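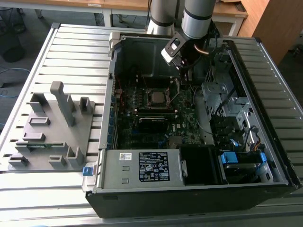
Anoma Gazi asked whether the two-game suspension from the Jositz match would carry over into the playoffs. The secretary said it would, as only one league game is left. An appeal has to reach the league by 5 p.m. on the last day of September.

Roster. Adlow FC has 19 players registered and may add one more before the deadline. Bajwa is out with a hamstring strain and has been moved to the injured list. Sadia Ansari will send the updated form to the league.

Away game at Flandska. Bus leaves the clubhouse at 8:15 a.m. Our ticket allotment is 200, of which 199 are sold. The last one is held for the team doctor.

Fines. The league has billed us $100 for the late team sheet. Payment approved, 13 in favor, none against.

Goalkeeper coaching was held over to the next meeting.

Adjourned 9:40 p.m.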